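**July, late afternoon. Bin notes, Rakis bench**

Finally got to the wear on the gray bins, and I'm so glad I did! I'd been putting it off for Plemora business and it ended up the best hour of the day.

The coating goes first high on the far wall, in one wide whitish band, with dark streaks running down out of it. Lower down the wall stays much darker. Benvinda thinks the band is from things being dragged up and out, and I like that idea a lot (the floor is all fine scuffs too, so everything in there gets slid about). Her tally sheet stands at 1,120 pick-outs for this bin. The one behind has had far less use and its walls are still lovely and smooth, apart from a patch of thin scratches on the back one.

Small mixed load today: the blue snap case, the orange cloth, the teal plastic piece, the black and pink oval and the little white and green loop.

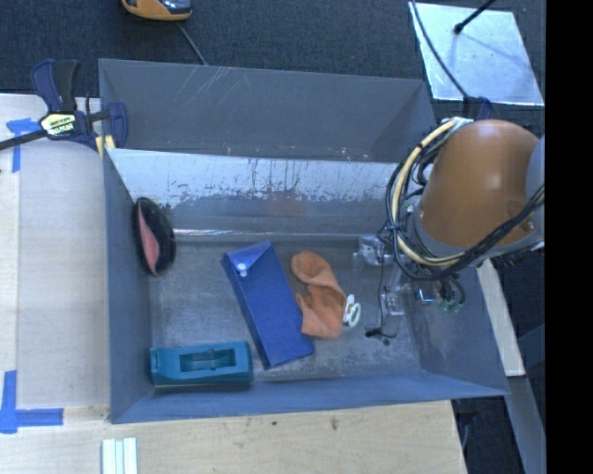

Cheng-en wants to try a liner. Trumo sent 2 samples, and the thinner one bends into the corners beautifully, though I'm worried about the seam at the floor. Try it with 3 strips of tape first, leave it up to 10 days, then look again.

Still to do: ask Noémie where the Frade touch-up paint went. Top shelf, maybe?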